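Section 4: Setting up the Gredley bench and wall panel

This section covers placing the bench, levelling it and fixing the wall panel. Allow about two hours. Assembly of the leg frames is covered in Section 3.

Before you start

Check that the floor is sound and clear of loose tiles. The bench can stand on concrete, tile or sheet vinyl. Do not stand it on carpet, as the feet will settle unevenly.

4.1 Placing the bench

1. With a second person, lift the bench into position by the leg frames. Do not drag it.

2. Leave at least 500 mm clear along every side you will work from.

3. Turn each foot until it touches the floor, then lay a spirit level along the long edge and across both ends.

4. Adjust one foot at a time. Tighten the lock nuts once the bubble is centred. 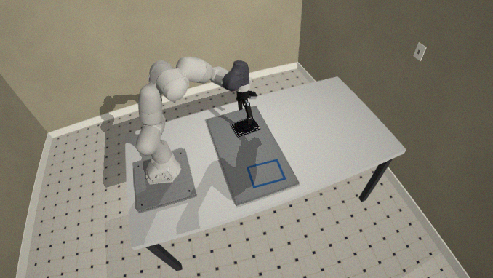

Heavy fixtures should be positioned before the final levelling check, as the top can shift slightly under load. Keep the weight over or near a leg frame. A thick mounting plate at one end of the top, like the grey one under the white arm, spreads the load better than feet bolted straight through. Drill pilot holes for the plate from the top face and fit washers underneath. Wipe away swarf before tightening, or it will mark the surface.

CAUTION: Never drill within 12 mm of the edge of the top. The core may split and this is not covered by warranty.

4.2 Fixing the wall panel

1. Find the studs and mark their centres in pencil.

2. Hold the Plasbridge spacers against the wall and screw them to the studs. The panel needs a gap behind it for hooks to seat.

3. Offer up the panel and fit the top screws finger-tight.

4. Check for level, fit the remaining screws and tighten from the centre outwards.

NOTE: For plasterboard walls without accessible studs, use the Sotelo rail kit (sold separately). Colour-matched screw caps are included in the kit.
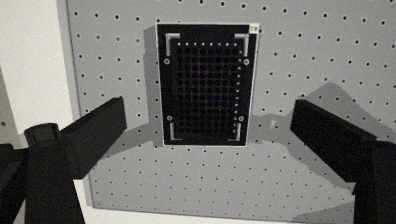 4.3 Care and spare parts

Wipe the bench top with a damp cloth and mild detergent. Do not use acetone or abrasive pads. Retighten all panel screws after the first month of use.

For spare feet, hooks or spacers, write to Milagros Valderrama at Gredley Parts and quote the number on the label under the bench top.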